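Early municipal election in Borkowska: frequently asked questions

Why is there an early election?
The council could not pass the town budget in two votes. After the second vote, Mayor Zofia Sowa gave her resignation, and the council decided to dissolve itself. Regular elections were planned for July.

Who is governing the town now?
Deputy mayor Kacper Gajewski is doing the mayor's duties until the new council meets. He may sign payments and permits, but he may not sell town property.

Who can vote?
Every adult resident who is on the voter register. If you moved to Borkowska recently, please check your entry at the town office. The last day for corrections is December 27, 2025.

I signed the petition of Farkano. Does it count as registration?
No. Farkano is a local association, and its petition only asked the council to resign. The voter register is a separate thing.

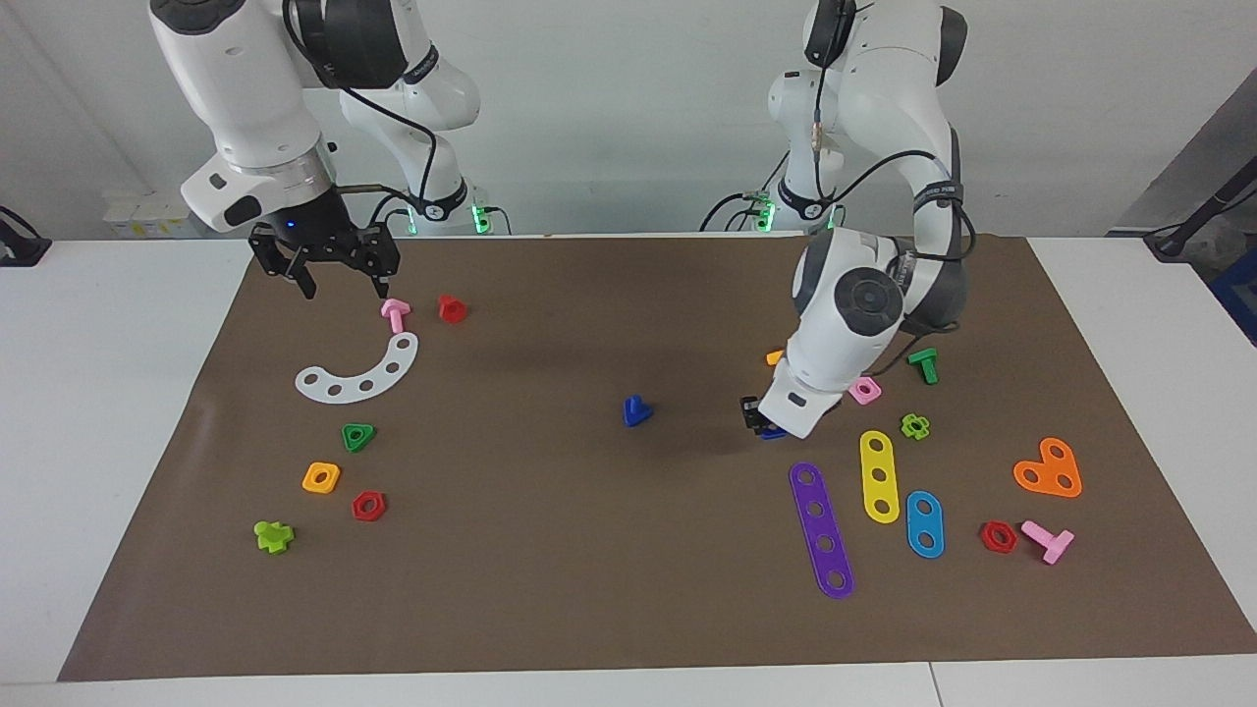
How can a person become a candidate?
You need 200 signatures of residents from your district and a written declaration. The forms are given out in room 4, on the ground floor. Please bring an identity document.

Who has announced a candidacy for mayor?
Until now, Weronika Domański and Pravesh Pretorius. The list is still open.

Can I vote by mail?
Yes, if you are ill, disabled or staying abroad. The request must be made in writing. A family member can deliver it for you, but you must sign it yourself.

Where can I send a complaint?
Please write to the election clerk, Elvia Manríquez, at the town office. Anonymous letters are not answered.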